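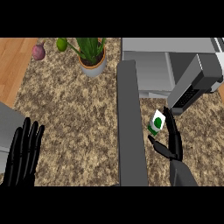 Both hands of the simulated humanoid in a household scene, with the green-and-white carton at the right hand. Rendered view from Mestard.

Mestard sells rooms that do not exist. The package is a library of simulated household interiors, a two-armed humanoid to put in them, and the tooling to turn what happens there into training material for manipulation software. It went on general sale in December after a long closed trial, and it competes for the same budget line as a second physical robot, a leased apartment mock-up, or another year of an engineer's time.

We ran it for nine weeks on a workstation and a small rack server, with a view to answering one question: how much of a home manipulation project can be moved into Mestard before the results stop being useful?

What you get

The base license covers 736 room layouts and 3674 object models. Rooms are assembled from a floor, wall and furniture set, then dressed from the object library by a placement routine the user can steer or switch off. Left alone, the routine produces clutter of the sort that gives grasp planners trouble. Produce ends up on rugs. Plants stand where an arm wants to pass. A carton may land at an angle against something heavier.

Placement is governed by a single text file per room. It sets which object classes may appear, which surfaces they may rest on, and the minimum clearance between them. The defaults are permissive. Teams working on kitchen tasks will want to tighten them on the first day, or a large share of each batch will go to floor pickups.

The supplied humanoid has two articulated hands with separately driven fingers. Users can replace it with their own model, provided the joint description follows the vendor's schema. Our import of a third-party arm needed two rounds of correction, both for joint limits expressed in the wrong units. The importer accepted the bad values without a warning, and the elbow folded through the upper arm on the first run. A sanity check at import would be easy to add.

Views and control

Mestard renders from any number of viewpoints, but the default is a view looking down over the hands, and most of the sample policies assume it. It is a demanding choice. The hands sit low in the view and cover part of the floor, furniture intrudes from the sides, and a small object between thumb and fingers can be partly hidden by the hand working on it. Policies that do well only with a clean side view will show their weakness quickly.

Control comes in three forms: scripted waypoints, a policy interface, and live teleoperation through tracked gloves. We used all three. Scripting is quick to learn and tedious at scale. The policy interface is well documented and held its timing under load. Teleoperation is the part that needs the most patience. With the gloves calibrated, reaching and pointing are natural within an hour, while closing the fingers on a light carton takes longer, as there is no force feedback and the operator must judge contact by eye.

The vendor's answer to this is an add-on called Terik, sold separately. Terik takes over the last stretch of a grasp: the operator brings the hand near an object, and the software settles the fingers. It can be set per finger or for the whole hand. We left it on for boxes and round produce and turned it off for thin-handled items, where it tended to choose the body of the object over the handle. Recordings made with Terik active carry a flag for every assisted step, so they can be filtered out later. That flag is worth having, and some competing tools lack it.

Physics

Contact modeling is the area where simulators of this kind usually earn or lose their price. Mestard treats most household objects as rigid bodies with a friction value and a mass. Cartons do not crush. Leaves on potted plants move with the hand on the higher quality setting and are fixed on the lower one. Rugs are flat surfaces with higher friction than wood; they do not wrinkle, and a wheeled base will cross the edge of one without a bump.

For pick-and-place work these are acceptable limits. For anything involving packaging that deforms, or a base that has to drive onto a thick rug, they are not. The vendor lists soft packaging as a planned feature and gives no date.

Stability was good. Fingers pressed hard against an object did not produce the jitter that older engines are known for, and stacked objects stayed where they were put. We saw interpenetration mainly when a hand was driven fast into a narrow gap between an object and a cabinet. Shortening the physics step cured it, at a noticeable cost in speed.

Rendering and export

Image quality is set in four steps. The second step is the one to use for bulk work. Surfaces are clean to the point of looking sterile, and fine patterns such as speckled rugs repeat in a way a sharp eye will notice. Lighting can be varied by batch but not within a single run.

Exports include color, depth, object masks and joint states on a common clock. File layout is plain and readable, and our loader was working the same afternoon. Masks are exact, including where fingers overlap an object. Exports are resumable after a crash – we tested this by pulling the server's power – and the partial run was completed without duplicate entries.

Transfer to hardware

We trained a small grasping policy on Mestard output alone, then ran it on a physical hand of similar proportions. Boxes transferred well. Round items were weaker, with most failures caused by the object rolling away on first touch. Adding a modest set of real recordings narrowed the difference. Buyers should plan on that step and budget for it.

Alternatives

Farooqui offers a smaller room library with better soft-body behavior and a slower renderer. It is the stronger choice for laundry or food packaging. Nisar is aimed at warehouses and has little domestic content, but its batch scheduler is the best of the group, and Mestard's looks basic beside it: jobs run in the order submitted, and a long one cannot be paused for a short one.

Recommendation

Mestard suits teams with a working physical platform who need volume and variety in rigid-object tasks. The base license is enough to start. Terik should be added only if human operators will be recording demonstrations regularly. Groups without hardware of their own should wait until they have some, and those working with soft goods should look at Farooqui first. A trial license with a reduced room set is available from the vendor, and the import tools are included in it.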